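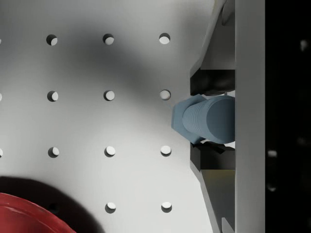

Figure 7.1 Simulated overhead view of a gripper with a threaded bolt between its finger pads, over a pegboard. The hexagonal head faces left.

Chapter 7
Grasp Faults and Late Detection

A gripper can report a successful grasp and still be in fault. The most common case is a part held at the wrong angle or too far forward in the pads. The finger position reads within limits, the controller clears the step, and the arm moves on to insertion with a bad part.

The Starkham assembly cell ran this way through most of May. Its log lists 1,917 insertion cycles and 39 jams, and every jam was recorded as a board fault. Hermine Wallner and Matvii Koval later replayed the cycles in simulation and moved the fault one step earlier, to the close command. The bolt had rotated between the pads as they closed. The arm then drove it into the rim of the hole at full feed force until the overload trip opened — well after the wrist had been strained.

Two errors are involved, and this chapter treats them separately. The first is mechanical: pad shape, pad wear and contact area on a threaded shank. The second is in the logic, where a width reading was accepted as proof of pose.

Section 7.1 defines grasp fault, slip and drop. Section 7.2 covers pad contact. Section 7.3 sets out the Koval check, a low-force test move made before insertion. Readers should review the force limits in Chapter 4 before starting Section 7.3.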